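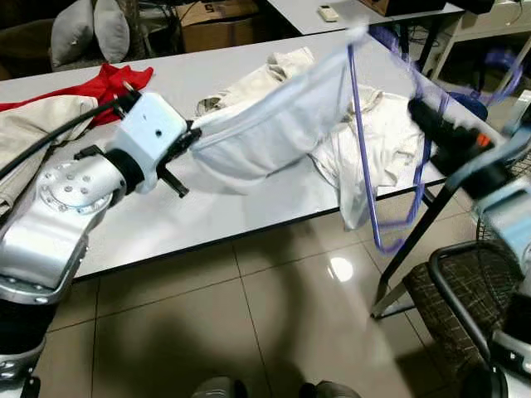 When our group began the Cidton project we thought the hard part would be the folding and hanging, and that the house rules could be scribbled down in an afternoon. We were wrong about the second half of that, and most of this report is about how the rules grew. Our first draft dealt only with people: where they stand, who holds the stop button, who may speak to the operator. It said very little about clothes. But a job like getting a white garment and a purple hanger together, with one gripper on each, puts both arms over the same table and leaves cloth dangling past the edge, and a sleeve that hangs low can catch on a chair just as easily as a person can bump into it. So Rule 1 became "clear the front of the table, chairs included, by the length of the longest garment", and we have been rather fond of it ever since.

Rule 2 concerns speed. We settled on a limit of 630 millimetres a second at the wrist whenever anybody is in the room, and the Clasteson handbook we were lent in June helped us a great deal in wording it (our own version ran to a page and a half!). Slower would have been safer still, but our operators found it tiring and began to lose concentration.

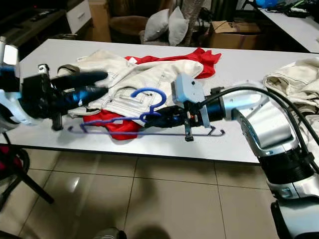 Rule 3 came out of a long and friendly argument about who is in charge when both arms are working close together. We decided that one arm must always be named as the holding arm before a task begins, and that it keeps still while the other does the fiddly part. If both have to move, the operator says so out loud and waits for the spotter to answer. It felt silly for the first few sessions, I'll admit, and then it became a habit.

We also wrote down what to do when a grip fails. The item stays where it falls, the arms go back to their rest position, and only then does the spotter step in.

Checking the rules

Each session was marked against a sheet of 8 points, borrowed in spirit from the Huamán checklist our department uses for workshop tools. Over 41 sessions the point we missed most often was the last one, which asks for the floor to be looked over before the robot is moved. 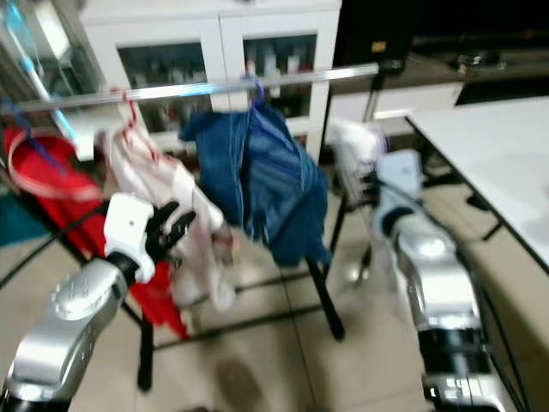 Moving between workplaces deserves a section to itself, and if I were starting again I would write it first. A table is forgiving, being flat and the same height all along, and a drying rack is nothing of the sort. With a denim piece and a mesh one sharing a bar with two others, and thin black legs going down to the tiles, there is plenty to brush against, and glass-fronted cabinet doors behind it all make a careless reach more worrying. Rule 6 now asks the operator to approach a rack square on, with the arms drawn in, and to reach out only once the base has stopped.

There is a good deal left to do. The rules have been tried by our own group only, and we would dearly like the Skevasitz students to test them in a different room and tell us where they are unclear.

14 comments | 27 shares

Related reports
Labelling stop buttons so visitors can find them
A spotter's guide to shared workspaces
Soft fabrics and hard grippers: notes from Skevasitz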